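Arms on the trial benches: what changes for the handling team 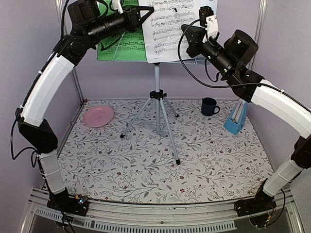

The first of the two-arm benches at Pinley has been in use since July, and a number of people have asked what it means for their own jobs. Kheri Nzioka, who runs the handling room, has helped us put together some answers.

The bench is there to practise tasks with ordinary household and hobby things: sheet music, crockery, stands, small items that can tip or slide. Until last year all our handling trials were done by hand. Two people stood at a table and moved the same objects over and over while a third wrote down the results. It was dull work and hard on the wrists, and most of us were glad to swap after an hour.

The arms now do the repeats. People still lay out the table, choose the objects, start each run and decide whether the result counts. Sheet music is one of the harder tests – paper bends, and two sheets that overlap are not easy to separate with a gripper. Sarla Upadhyay has been writing the instructions for that set and would like to hear from anyone who plays an instrument and turns pages often.

No posts are being removed. The handling team stays the same size, but the work is different. There is less standing and more checking of records, and some colleagues have told us they miss being on their feet. Gergely Boros has asked for the rota to mix bench work and desk work in each shift, and this will be tried from next month.

Training takes two half days. The first covers stopping the arms safely and clearing the table, the second covers setting up a run. So far 37 people have done both parts. Muammer Yazıcı keeps the list, and there are places left on the next course.

A few points for everyone who uses the room. Do not reach over the table while a run is on. Put objects back on the labelled shelf when you finish. If a cable looks strained or has moved, stop and tell Kheri before you start again.

Questions about pay grades for trained staff should go to Kiran Maurya. The new grades are still being discussed and will be in a later issue.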